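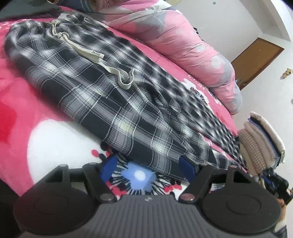 June 30, 2021

The Gilthorpe paper has stopped printing its letters page. The note about it ran at the bottom of page 4, under the bus changes, and said readers can now leave comments on the website instead.

I have read that page for 23 years. Most of the letters were about parking. A few were about the school board, and every August there was a run of them about the fair. They were signed with a full name and a street, and somebody at the paper called you before yours went in. Suryani Jugah made those calls when I first wrote. She asked me to cut two sentences and she was right about both.

The paper was bought by Brorkach last year. Before that it belonged to the Bosman family, who also owned the print shop. Brorkach runs 30 weeklies, and I picked up a copy of another one, the Cuker paper, when I was over there. The front page was local. Pages two and three were the same as ours, down to the recipe. 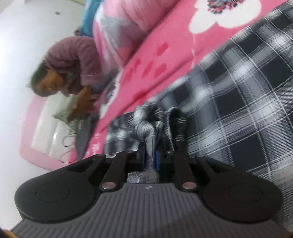

I don't expect a paper that sells 3000 copies to do everything it did when I moved here. Ads are down and the classifieds are gone. But the letters cost very little. People wrote them for free, and they filled a page that now holds a crossword and a large ad for Brorkach's own printing services.

I looked at the website comments this morning. There were six under the story on the water rates. Three were from the same person and one was selling something.

Anisa Mandagi covered the council for the old owners and still does, as far as I can tell, along with the schools and the high school games. Her piece on the water rates was good. It had the old figure, the new figure, and who voted for it. I wanted to write in and say so, and add a correction on the date of the last increase. I have mailed it to the office anyway, with my name and street on it.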